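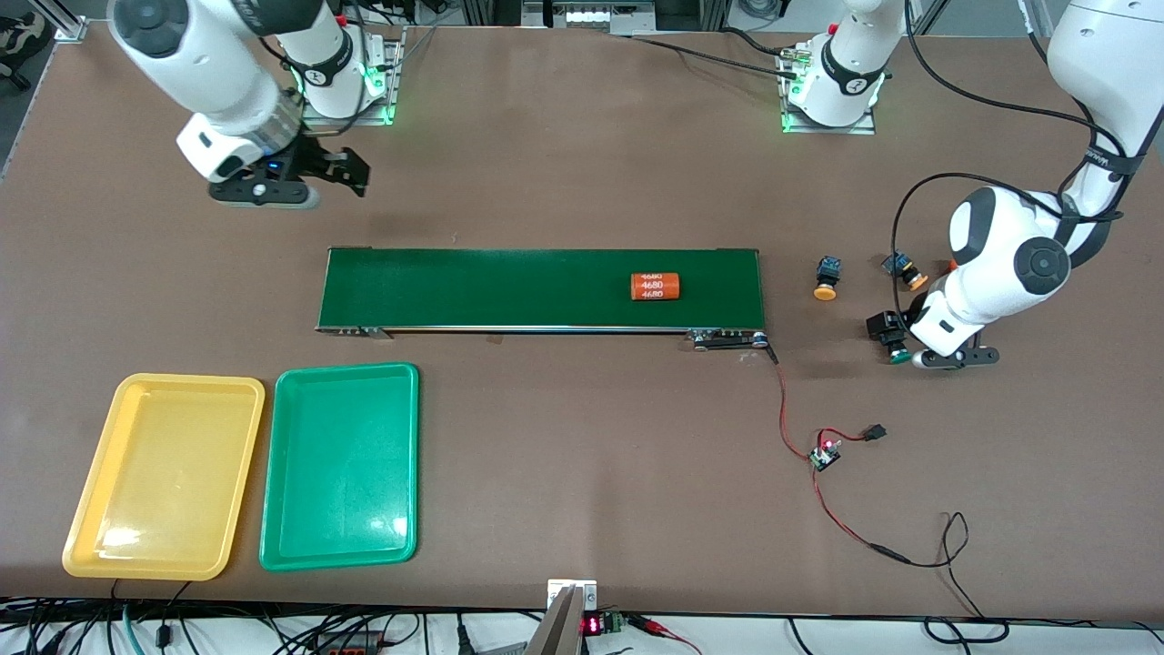 Hoarau Public Library Ends Late Fines, Would Like Its Books Back

APRIL 2024 - The Hoarau Public Library will stop charging fines on overdue items, ending a practice that has annoyed residents since the building opened and has lately cost more to run than it brings in.

Under the new policy, all existing late fees are erased. That covers 1,680 cardholders, including one who owed money on a guide to personal budgeting. Accounts that were blocked over unpaid fines have been reopened, and cardholders do not need to call, write or look sorry at the front desk.

"We spent years sending people stamped letters asking for forty cents," said Bernadette Gilbert, director of the library. "The stamp was more than the forty cents. I brought this up at several meetings before anyone wrote it down."

Books will still have due dates. A reminder goes out three days before an item is due and another one the day after. Once an item is 15 days late, the cardholder can't borrow anything else until it comes back. At that point it is marked as lost and the replacement price is added to the account, then removed again when the item turns up under a car seat.

The library currently has 1,044 overdue items. Cookbooks lead the list by a wide margin, followed by travel guides and a series of paperback mysteries set on the Draneck ferry, of which the library owns volumes one through nine and can presently find four. Patrons holding the other five are asked to consider the people waiting for them.

"There are readers who have been stuck at the end of volume three since October," said Krystyna Pawlak, head of circulation. "They come in and ask me who did it. I know who did it. It's a hard thing to carry around all day."

Items can be returned at the main desk, at the outdoor drop box on Sella Street, or at the Draneck branch during open hours. The drop box takes books, discs and magazines. It does not take puzzles, which tend to open on the way down, or the library's cake pans, which get stuck. Cake pans should be handed to a person, preferably washed.

The change also applies to the tool collection, with one exception. The pressure washer will keep its daily late charge of $5 through the summer. Amirul Yusof, who runs the tool desk, said the waiting list for it is about 195 names long and that feelings on the subject run high.

"People are very relaxed about a late novel," Yusof said. "Then it gets warm and they want to clean a driveway."

New cards are free to anyone who lives, works or goes to school in Hoarau or Draneck. Applicants should bring a photo ID and something with a current address on it. Children under 13 need a parent or guardian to sign.

Press contact: Jérémie Guillot, Communications Office, Hoarau Public Library. Calls are returned on time, as a rule.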